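4 Beschaffung und Haushaltsplanung

4.1 Was in den Antrag gehört und was darin gewöhnlich fehlt

Wer zum ersten Mal einen Arbeitsplatz mit zwei Roboterarmen beantragt, schreibt vermutlich dasselbe auf, was auch wir zuerst aufgeschrieben haben: die Arme, die Greifer, einen Rechner, eine Kamera und dazu einen Posten für Unvorhergesehenes, dessen Höhe man aus einem älteren Antrag übernimmt. Im Projekt Brorngate haben wir es so gehalten, und wir möchten den Leserinnen und Lesern gern ausführlicher berichten, als es in Methodenteilen üblich ist, wie weit wir damit gekommen sind. Die kurze Antwort lautet: bis in den Oktober. Dann war der Posten für Unvorhergesehenes verbraucht, und zwar für Dinge, die man mit etwas Ruhe und einer guten Kanne Kaffee durchaus hätte vorhersehen können.

Wir unterscheiden im Folgenden drei Gruppen von Ausgaben. Zur ersten zählen wir alles, was eine Inventarnummer bekommt, also Arme, Rechner, Tisch und Rahmen. In die zweite fallen Teile, die man einmal kauft und dann immer wieder kauft (Greiffinger, Leitungen, Steckverbinder, Klebeband in erstaunlichen Mengen). Die dritte Gruppe umfasst die Gegenstände, an denen der Roboter arbeitet. Gerade diese dritte Gruppe hatten wir im ersten Antrag unter »Büromaterial« geführt, was uns eine sehr freundliche, aber doch recht deutliche Rückfrage der Verwaltung in Gravar eingetragen hat. Seither hat sie eine eigene Zeile, und wir können nur empfehlen, es von Anfang an so zu machen.

Die Aufgabe, für die geplant wurde, ist in Abschnitt 2 beschrieben: verpackte Lebensmittel vom Tisch aufnehmen, umlegen und in Behälter einsortieren. Für die Kostenplanung ist daran vor allem wichtig, dass Verpackungen altern. Eine Tüte, die oft genug gegriffen wurde, verhält sich anders als eine frische, und irgendwann möchte man sie auch aus anderen Gründen ersetzen.

Abbildung 5: Verpacktes Brot vor den Greiffingern, Blick aus der Handgelenkkamera.

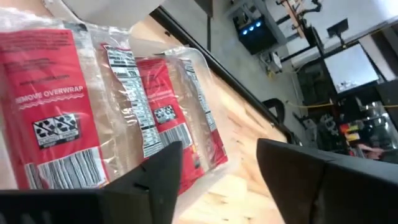 Den Verbrauch an Arbeitsgegenständen haben wir zunächst aus dem Versuchsplan abgeleitet, indem wir die Zahl der Durchläufe durch eine angenommene Lebensdauer je Packung teilten. Das Verfahren ist einfach, und es lässt sich in einer Tabellenkalkulation hübsch darstellen, nur hängt es eben ganz und gar an der angenommenen Lebensdauer. Wir hatten 35 Griffe je Packung angesetzt, ohne dafür viel mehr als ein Gefühl zu haben; aus den Protokollen der Vorversuche ergaben sich im Mittel 29. Der Unterschied klingt harmlos, verschiebt aber über ein ganzes Förderjahr hinweg die Bestellmengen doch so weit, dass man beim Einkauf zweimal erklären muss, weshalb ein Robotiklabor schon wieder Backwaren braucht. Hinzu kommt, dass die Packungen auch für die Bildverarbeitung Kosten verursachen. Die durchsichtige Folie legt sich um das rote Etikett in Falten und wirft das Deckenlicht in hellen Flecken zurück, und auch über die Nährwerttabelle auf der hinteren Packung ziehen sich solche Reflexe. Ein großes »REMOVE OVERWRAP« bleibt dabei lesbar, der kleinere weiße Druck darüber verschwimmt. Für Verfahren, die sich auf Textmerkmale stützen, sollte man also rechtzeitig überlegen, ob man Geld für eine diffuse Beleuchtung einplant oder lieber Arbeitszeit für das Nachtrainieren. Wir haben uns nach längerem Hin und Her für beides entschieden, allerdings in kleinerem Umfang, als es sich jede der beiden Fraktionen in unserer Gruppe gewünscht hätte.

4.2 Greiffinger und andere Verschleißteile

Bei den Greiffingern haben wir zwei Wege verglichen, nämlich den Kauf fertiger Sätze und die Fertigung im Haus. Das Angebot von Nullby lag bei 58 Euro je Fingersatz, und darin waren die Schrauben bereits enthalten, was man beim Vergleichen leicht übersieht und worüber wir uns beim zweiten Lesen sehr gefreut haben. Die eigene Fertigung erschien auf dem Papier günstiger. Rechnet man jedoch die Stunden hinzu, in denen jemand neben der Maschine steht, entgratet, nachmisst und ein weiteres Mal von vorn beginnt, so schrumpft der Vorteil, und bei kleinen Stückzahlen kehrt er sich um. Ein Labor mit gut ausgestatteter Werkstatt und geduldigem Personal mag zu einem anderen Ergebnis kommen, und wir würden uns über entsprechende Zahlen aufrichtig freuen.

Hammad Rind hat vorgeschlagen, für jeden Arm einen vollständigen Satz Finger eingelagert zu halten und eine Nachbestellung auszulösen, sobald der erste davon eingebaut wird. So verfahren wir bis heute. Die Regel bindet etwas Geld im Schrank, erspart aber jene unerfreulichen Wochen, in denen ein ansonsten tadelloser Aufbau auf ein kleines Stück Kunststoff wartet. Für Leitungen gilt dasselbe in verschärfter Form. Leitungen, die einem Arm durch alle seine Gelenke folgen müssen, sollte man nach unserer Erfahrung nie einzeln kaufen, und man sollte bei der Bestellung die Länge großzügiger wählen, als es die Zeichnung nahelegt. Die Zeichnung kennt nur den gestreckten Arm und den angewinkelten, während der Betrieb erfahrungsgemäß noch eine dritte Haltung findet.

4.3 Rahmen, Tisch und Stellfläche

Der Tisch war der Posten, über den am längsten gesprochen wurde, obwohl er keineswegs der teuerste war. Zur Wahl standen eine fertige Montagezelle und ein Eigenbau mit Holzplatte in einem Rahmen aus Aluminiumprofilen. Die Montagezelle hätte uns viel Denkarbeit abgenommen, sie wäre allerdings auch nicht durch die Tür gegangen, was nach einigem Messen mit dem Zollstock die Diskussion spürbar beschleunigte. Für den Eigenbau sprach außerdem, dass sich an Profilen nahezu alles nachträglich befestigen und wieder versetzen lässt. Wer noch nicht weiß, wo die Arme am Ende stehen sollen (und wer weiß das schon beim Antragstellen), gewinnt damit eine Freiheit, die sich in keiner Kostentabelle recht abbilden lässt.

Die Firma Garcia hat die Profile zugeschnitten geliefert; das Angebot ist auf den 13. Juni datiert, und die darin genannte Bindefrist war kürzer als der Weg eines Beschaffungsantrags durch unser Haus. Wir erwähnen das ohne jeden Groll, denn man war dort so entgegenkommend, den Preis zu halten. Planen sollte man mit einem solchen Entgegenkommen freilich nicht. Für Winkel, Nutensteine und Abdeckkappen kamen 125 Euro hinzu, die im ersten Entwurf vollständig fehlten, weil wir alle stillschweigend angenommen hatten, ein Rahmen halte von selbst zusammen.

Zur Stellfläche gehört mehr als die Grundfläche des Rahmens. Die Arme stehen einander auf gegenüberliegenden Seiten der Platte zugewandt, wie Abbildung 6 zeigt, und ihre Greifer kommen sich über der Tischmitte sehr nahe. Damit müssen beide Seiten für Wartungsarbeiten zugänglich bleiben, und auch die Leitungen wollen irgendwo hin. Links vom Tisch ist gut zu sehen, wohin sie gehen, wenn man für ihre Führung kein Geld vorgesehen hat. Kabelkanäle haben wir inzwischen in die Musterliste im Anhang aufgenommen, ebenso das gelb-schwarze Warnband, mit dem die Seitenwand rechts eingefasst ist.

Abbildung 6: Arbeitsplatz mit beiden Armen, roten Snackpackungen und durchsichtigem Behälter.

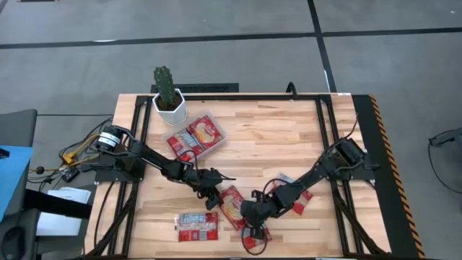
Vitória Figueiredo hat gegen unsere Gliederung eingewandt, dass eine Planung nach Gerätegruppen den eigentlichen Engpass verdecke. Man solle, so ihr Argument, nach Ausfallzeiten planen und bei jedem Teil zuerst fragen, wie lange der Aufbau ohne es stillstehe und was ein solcher Stillstand an Personalmitteln verschlinge. Ein billiger Steckverbinder mit langer Lieferzeit gehöre dann weit nach oben auf die Liste, ein teurer Bildschirm dagegen ganz nach unten, denn einen Bildschirm könne man sich schließlich aus dem Nachbarzimmer leihen. Auch hielt sie die dritte Gruppe für zu knapp bemessen, da man bei Lebensmittelverpackungen stets damit rechnen müsse, dass der Hersteller das Etikett ändere und ältere Aufnahmen zu neueren nicht mehr passten.

Wir halten diesen Einwand für berechtigt und haben lange überlegt, ob wir den ganzen Abschnitt danach umschreiben sollten. Davon abgehalten hat uns am Ende eine recht prosaische Erwägung. Die Formulare, mit denen unsere Verwaltung arbeitet, und wohl auch die vieler anderer Einrichtungen, verlangen nun einmal eine Trennung in Investitionen und Verbrauchsmittel, und eine Liste, die quer dazu sortiert ist, muss irgendjemand von Hand wieder zurücksortieren. Wir haben uns deshalb auf einen Mittelweg verständigt. Die drei Gruppen bleiben bestehen, doch erhält jede Zeile zusätzlich zwei Angaben, nämlich die zuletzt beobachtete Lieferzeit und einen Vermerk, ob der Betrieb ohne das Teil eingeschränkt weiterlaufen kann. Bei den Greiffingern ist ein solcher Betrieb mit nur einem Arm durchaus denkbar, bei der Steuerung des gesamten Aufbaus hingegen nicht.

Was die Etiketten betrifft, so bestellen wir Packungen inzwischen für eine ganze Versuchsreihe auf einmal und vermerken die Charge im Protokoll. Bei Snackpackungen geht das ohne Weiteres, bei Brot setzt die Haltbarkeit natürlich Grenzen, und hier haben wir bislang keine Lösung gefunden, die uns ganz zufriedenstellt. Attrappen mit nachgedruckten Etiketten haben wir erwogen; ihr Verhalten unter den Greiffingern müsste aber eigens untersucht werden, und dafür war im laufenden Haushalt kein Geld mehr vorgesehen. Der Folgeantrag enthält hierfür eine eigene Zeile, und die Musterliste im Anhang ist bereits um die entsprechende Spalte ergänzt.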